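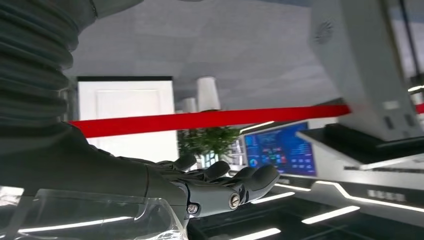 Figure 3. The display area with the red barrier rope, the potted plant and the white door behind.

3. Observation of the rope line

The third part of our project studied how visitors move when a display is closed by a rope. We worked in the Oakley hall on a Thursday, and Delwyn Costigan and I changed places every 40 minutes. Our supervisor, Hayley Bramwell, advised us to stay near the wall and not to speak with visitors.

The rope in Figure 3 is red and it is pulled tight. In the plan we wrote that a loose rope invites people to lean over it, and for this reason we asked for a tight one. The green plant stands low, with its leaves under the line of the rope, and two white cylinders rise near the door. We think that the plant makes the border softer - several visitors told us later that they noticed the leaves before the rope.

We recorded 235 visitors in total. Almost 40 of them touched the rope with a hand, and 4 asked if the white door was an exit. This question was not in our form, so we wrote it in the margin and added it to Table 4 afterwards.

One weak point is that we compared our results only with the Mollum hall, where the rope is hung lower. The Wandik hall was closed in November. For the next group we suggest measuring the height of the rope first, and also putting a small sign on the door. Delwyn does not agree about the sign, his opinion is given in section 4.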